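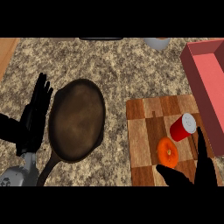 Last modified 15 Oct 2024 by Ludivine Mallet (tags edited)

Sealer absorbed unevenly on granite, dull patches near the sink

Keerthana Unnithan

I have a granite counter in a speckled tan and brown, installed by the previous owner. No paperwork, so I don't know the stone name or whether it was ever sealed. Last weekend I did the water drop test in four places. Two spots by the stove showed no change after 15 minutes. Two spots near the sink went dark in under five.

I cleaned the whole counter with dish soap, let it dry overnight, and applied a solvent-based penetrating sealer (Hoterach, the one in the metal can). Left it on for the time given on the label, then wiped. By the sink it looks fine. By the stove there is now a dull, slightly sticky haze that shows every fingerprint and streaks when I wipe it with a damp cloth.

Is the haze sealer that didn't soak in, or did I damage the polish? And should the area by the stove have been sealed at all? I cook a lot with oil in cast iron, if that matters.

Aurélien Marty

Residue. A penetrating sealer has to go into the pores. Stone that passes the water test has nowhere to put it, so the solvent evaporates and the resin stays on the surface. The polish is almost certainly intact. These sealers don't etch granite.

To remove it:

Work on a section you can reach without moving, no more than 2 feet wide. Wet it with a small amount of the same sealer. The fresh solvent softens the cured film. Wait two or three minutes, do not let it dry, and rub hard with a white cotton towel. Switch to a clean side of the towel often. Then buff with a second dry towel.

If that leaves streaks, use acetone on a towel, window open, stove off, pilot light out if you have one. Test in a corner first. Keep it away from the caulk line and from any painted or plastic trim.

Lay the used towels flat outdoors until they are dry before they go in the trash.

Do not use vinegar, a bathroom descaler or a scouring powder. Steel wool leaves fragments in the pores and they rust.

On your second point: no. Seal only where the drop test fails. Different parts of one slab can test differently, and two slabs in the same kitchen often do. Oil near the stove is a fair reason to test with mineral oil as well as water. Put one drop down, cover it with a cup, check at 15 minutes. If there is no dark ring, leave it alone.

Anatole Lecomte

I just used a razor blade on mine and it came off. Took 40 minutes. Black granite though.

Keerthana Unnithan

Re-wetting worked on most of it. One strip along the backsplash needed acetone. The oil drop left no ring by the stove, so I am leaving that side bare. The sink side still beads.

Maëlys Vasseur

Adding to the above for people who find this page later. If the haze stays after acetone, check whether it is sealer in the first place. Hard water film and soap film look much the same and acetone does nothing to either. Dish soap used daily is a common source. A pH-neutral stone cleaner and a rinse with clean water will usually shift soap film in two or three passes.

If the surface feels rough or looks gray under a low light, the polish may be worn. No sealer fixes that. A stone shop can repolish with diamond pads, finishing well past 600 grit. I would not attempt it by hand on a counter, the low spots show.

I don't agree with the razor blade unless it is new and held nearly flat. A nicked blade can leave metal marks.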